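Manutenção de células robotizadas - apontamentos da aula 5
Célula de bancada com dois braços (a do laboratório, chamamos-lhe Gostum)

Passado a limpo à pressa, depois da aula de quarta. Falta a parte das redes, fica para a próxima.

0. Antes de tocar em qualquer coisa

Paragem de emergência premida. Chave fora, no bolso de quem vai mexer. Não na bancada, não no armário, no bolso.
Esperar que os LEDs da fonte apaguem todos. Os condensadores do barramento demoram.
Os braços SEM freio nos punhos descaem quando se corta a potência: apoiar a mão robótica num bloco de espuma antes de cortar. Já se partiu uma falange assim o semestre passado.

1. Ordem de arranque

a) Fonte principal, depois controlador, depois braços. Nunca os braços primeiro, o controlador não os encontra e fica a dar erro 337 até reiniciar tudo.
b) Esperar pelo bip duplo. Um bip só = um dos braços não respondeu. Ver cabo de comunicação no ombro.
c) Referenciar o esquerdo. Só depois o direito. Os dois ao mesmo tempo chocam se tiverem ficado cruzados sobre a placa.
d) Abrir e fechar as mãos três vezes em vazio, velocidade lenta. Ouvir. Um estalido seco no fim do curso é tendão ou biela com folga, anotar qual dedo.

Atenção: o programa Wastamitz guarda a última pose. Se alguém moveu o braço à mão com a célula desligada, a primeira trajectória sai torta. Referenciar SEMPRE, mesmo que o ecrã diga que não é preciso.

2. Montar a placa de tarefas

Placa assente na mesa, lado comprido a apontar para fora do operador. Verificar se não balança nos cantos; se balança, limpar por baixo (quase sempre é uma apara).
Batentes encostados sem apertar, alinhar, apertar em cruz.
Calibrar a origem com a ponta de apalpação, não com o dedo da mão robótica. O dedo tem folga própria e o erro entra todo na origem.
Depois da origem, confirmar num furo longe dela. Se acerta perto e falha longe, o problema é rotação da placa e não deslocamento. Voltar a alinhar, não corrigir no programa!!

As peças: colocar à mão na posição inicial, conforme a folha da tarefa. Pinos primeiro, cilindros depois, discos no fim.
Peças com rebarba vão para a caixa vermelha. Não lixar na bancada, o pó entra nas juntas.

3. Pinça de precisão (dedos polegar + indicador)

Onde se perde mais tempo. Resumo do que foi dito:

- força de aperto: começar baixa e subir até a peça não rodar quando se empurra de lado. Parar aí. Mais força não segura melhor, só dobra as pontas
- peça redonda e fina (disco, roda): agarrar de modo a que o eixo do furo fique livre, senão a mão tapa o encaixe e não há aproximação possível
- altura de aproximação: descer em dois tempos, o primeiro rápido até acima da peça, o segundo lento com limite de força activo
- se o limite dispara antes do contacto: zerar o sensor com a mão na orientação de trabalho. Zerado noutra orientação conta o peso da própria mão

Pergunta que sai sempre: por que não usar a mesma força nos dois lados? Porque as mãos não estão iguais. A direita levou bielas novas, a esquerda ainda tem as antigas. Os valores estão na folha colada no armário, uma coluna por mão. Quem mudar, escreve lá e rubrica.

4. Cabos

Regra: todo o cabo que atravessa uma junta tem de ter laço. Sem laço, parte por fadiga; com laço a mais, prende-se na peça ou no outro braço.
Teste: levar o punho aos dois extremos, devagar, e olhar para o cabo e não para a mão. Se estica em algum ponto, soltar a abraçadeira e dar mais um pouco.
Abraçadeiras de velcro. As de plástico cortam o isolamento quando aquece.
Cabo pousado na mesa: tem de ficar fora da área de varrimento do antebraço. Prender com fita só nos ensaios, depois fixar como deve ser.

5. Punho direito, tampa de inspecção

Parafusos pequenos, cabeça escura, não misturar com os do antebraço (passo diferente, moem a rosca).
Tirar a tampa, ver o conector: bem encaixado, sem pino recuado. Soprar com a pera, nunca com ar comprimido.
Lubrificação a cada 500 horas de trabalho, massa Grolus, uma gota na coroa. Uma. O excesso escorre para o encoder e é uma tarde perdida a limpar.
Para ensaios curtos pode ficar aberta, velocidade lenta. Para ciclo contínuo, fechar.

6. Ensaio com a mão direita no fundo da placa

É a posição pior, braço quase todo esticado. Mão esquerda parada, vazia, fora do caminho. Se houver vibração aparece aqui, na ponta dos dedos.
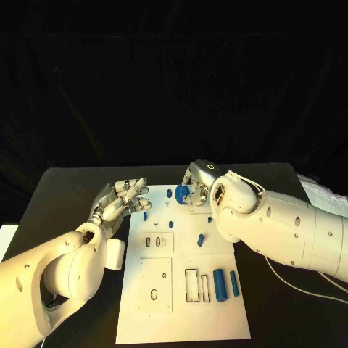

Aminu Akpan: nesta posição eu baixava também a aceleração do ombro, a velocidade sozinha não chega. Tive a mesma vibração na célula Idahosa e andei dois dias às voltas com a pinça, quando o que estava solto era o aperto da base. Convinha pôr isso antes do ponto 3.

Fica registado, passa a ponto 2-A na próxima versão: conferir o aperto da base com a chave dinamométrica antes de calibrar a origem. Quem já calibrou e depois reapertou tem de repetir a origem, desculpem.

7. Fecho

Mão aberta, braços em repouso, cada um do seu lado. Só depois cortar potencia.
Peças na caixa, contra a folha. Pinos pequenos perdem-se com muita facilidade no chão escuro.
Limpar a placa com pano seco. Álcool não, apaga os traços.
Escrever no caderno: horas, erros que apareceram (código e não "deu erro"), o que se mexeu.

Para o relatório

Escolher uma avaria das três vistas na aula (erro 337, origem rodada, sensor mal zerado). Descrever sintoma, o que se verificou e por que ordem, o que se mudou. Sem teoria copiada do manual. Máximo 5 páginas, anexos à parte. Entrega no início da aula, em papel, e o ficheiro do programa na pasta do grupo.

Grupos que ainda não fizeram o ensaio do ponto 6: marcar bancada na folha da porta. Trazer a placa já conferida, que da outra vez foi-se meia aula a procurar os batentes.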